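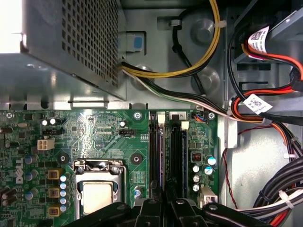
Old office PCs: keep or tip?

bartv
Clearing out my late uncle's place in Simcombe and I've ended up with two old desktop towers. Both start up, both sound like a hairdryer. Worth doing anything with, or straight to the tip?

signe_g
Don't tip them! I've had one running as a music box in the kitchen since May. Swapped the hard drive for a cheap SSD (18 quid, second-hand) and it's lovely now.

Reto B
Depends what you pay for electric. Mine was pulling 100 watts doing nothing at all. A little second-hand laptop does the same job for a fraction of that.

signe_g
Mine's only on while I'm cooking, Reto, so I'm not losing sleep over it.

Reto B
Fair enough, but people leave them on all night and then moan about the bill.

iveta_m
Whatever you do, take the drives out first. My brother dropped his at the Parnberg recycling place with 2000 family photos still on it, and no copies. He's still sore about it.

bartv
Good shout, hadn't thought of that. Might try the SSD in one and strip the other for bits. Does the fan noise calm down if I give it a good clean?

signe_g
Mine did, a bit. Take it outside first, the dust is horrible.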